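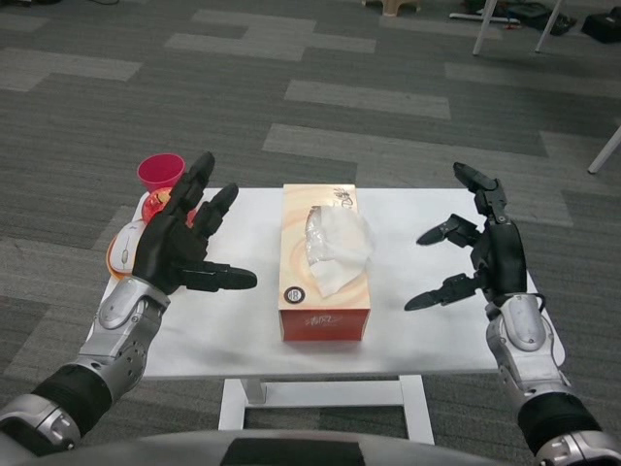
The small white table, with tissues in the middle.

I have owned the small white table for 4 years and in that time I've never managed to keep it clear for longer than a weekend. It is a plain rectangle on a white metal base and it stands on the gray patterned carpet, which came with the place and which I have stopped having opinions about. The top is a bit scuffed. I bought the table to be a desk. It was a desk for one morning in May, and then I set down an apple.

My friend Rochelle Strickland believes that every flat surface in a home is looking for a job, and if you don't give it one it will find something worse to do. She told me this while putting her keys on my table.

So this spring I decided the table would have a job. I read a few of those decluttering sites, the kind where everybody owns a single linen napkin and a bowl. I bought a tray from a company called Wurnix because the tray was going to fix everything. The idea is that things on a tray are "styled" and things off a tray are "mess." I lived with it for a couple of weeks. What I had at the end of it was a mess with a rim, plus a second mess next to the rim where the overflow went. The tray is now under my bed, holding other trays.

After that I went strict. One object was allowed on the table, and it had to be useful every day. I thought hard about this, harder than I've thought about my retirement. A lamp needs an outlet, and the outlet is behind the bookcase. A plant needs a person of better character. Gordon Fehr suggested a candle, but Gordon suggests a candle for everything, including the time my car wouldn't start.

I settled on the tissue box. I have allergies from the first warm day until the first frost, and I was tired of sneezing in one room and hunting for relief in another. It sits in the center, lengthwise, which I tested against crosswise and diagonal. Crosswise looks like a roadblock. Diagonal looks like a hotel that's trying.

I'll admit I have become fond of the box. I used to buy whatever was cheapest and cover it with one of those fabric covers, which Salamatu Adebisi made me throw out on the grounds that it looked like a small sofa for nobody in particular. She was right and I miss it. The uncovered ones have come a long way, though. Mine fades from cream to peach with pale swirls going through it, and the front is a reddish orange with red lettering. It's the most colorful thing I've put in that room on purpose.

The one-object rule lasted until the following Tuesday. I wanted a drink of water and I wanted somewhere to put the water.
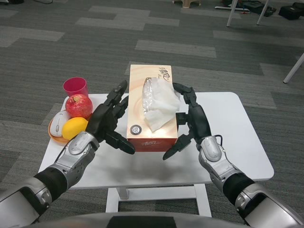

Tissues in the center, with the cup and the apple over on the left.

The pink cup is plastic and came from a set of 4, and I can't tell you where its siblings are. I've replaced it in theory several times with grown-up glassware. But the grown-up glassware tips over if you look at it, and the cup has been knocked onto that carpet more often than I'd like and has never held it against me. It lives toward the back, where my elbow mostly isn't.

The apple is in front of it, red with some yellow-green streaks. I'd love to say there's a system. I take an apple out with the intention of eating it at three in the afternoon, and at three in the afternoon I eat crackers. The apple stays on as decoration until I feel guilty enough to have it for breakfast.

What I've arrived at, after all the reading, is a zoning law. The center belongs to the tissues. The left is for whatever I can't stop myself from putting down. When the left side starts creeping toward the box, I clear it, and I'm allowed to complain the whole time.

Osaze Eze came over last night and asked why I didn't just get a bigger table. I've asked him to bring his own cup next time.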